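Bramwell Two-Arm Table Cell
Set-Up and Care Guide, Section 6: Gripper and Base Checks
Revised Jul 26, 2020

6.1 Before you start

Carry out this section after the Rorkitz controller has been installed (Section 4) and both arms have been homed (Section 5). Repeat it every 300 cycles and whenever a gripper, mounting plate or cable has been replaced.

You need the hex key set from the spares drawer, a lint-free cloth, and the cell log.

CAUTION: Keep hands outside the cell while the arm supply is on. The arms hold position under power and will move without warning if a queued task resumes.

The grip check uses soft goods that bunch and twist under their own weight. A rigid test block does not load the finger struts in the same way and must not be used in its place.

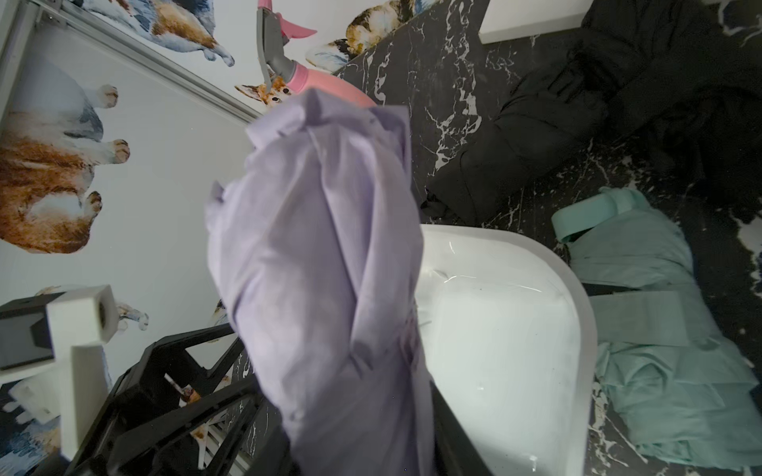

6.2 Grip check

1. Load the task file ERBY-2 and set the speed to 20 percent.
2. Lay one soft item flat on the work surface, clear of any bin or basin.
3. Command a single pick. Stop the arm at the top of the lift.
4. Look at the finger struts from the side. Both should close squarely on the material.
5. Check that the module beside the gripper is clear of the item. If loose material touches it, lower the arm, release, and pick again closer to the middle.
6. Hold for two minutes, then release. Log any slip.

Note: A slow slip with a clean release usually means worn finger pads. A sudden drop points to the grip force setting. See Section 9.

6.3 Base plates and cables

1. Turn off the arm supply and wait for the controller lamp to go out.
2. Check the bolts on each mounting plate where it meets the front rail. Tighten in a cross pattern. Do not use thread lock.
3. Follow each arm cable from the base to the wrist by hand. Replace any cable that is stiff or flattened.
4. Inspect the wiring and boards below the rail. Blow out dust with dry air only.

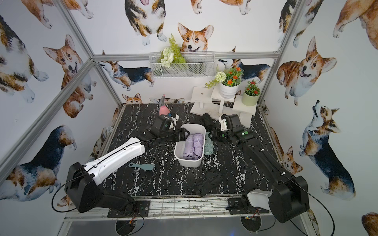 5. Turn the supply back on and home the left arm first, then the right. If either arm stops short of home, return to step 2. Do not correct the error with an offset in the controller, as the offset will carry over to every stored task.

6.4 Bin reach check

1. Place the bin in the center of the work surface with its long sides clear of both grippers.
2. Jog the left gripper to a point just above the near rim.
3. Park the right gripper to the side of the bin, angled down.
4. Confirm that the green markers on both grippers are clean. Wipe with the dry cloth if needed.
5. Save both positions under the cell name.

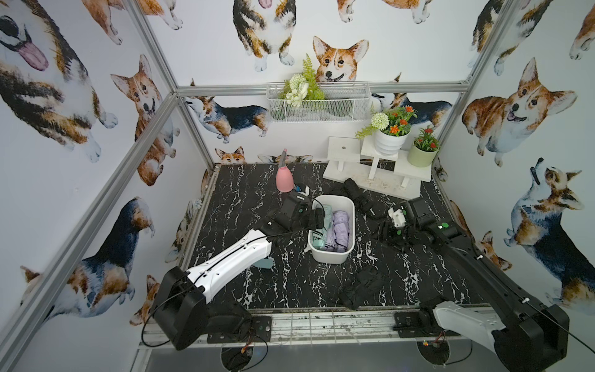 Figure 6-3. Left gripper over the bin rim, right gripper at the side.

CAUTION: Do not run 6.4 with the jog step set above 2. The gripper can strike the rim before the stop takes effect.

Record the result in the cell log and initial it. Send repeat faults to Nana Sowah at Sirurby Service, extension 370, with a copy of the log page.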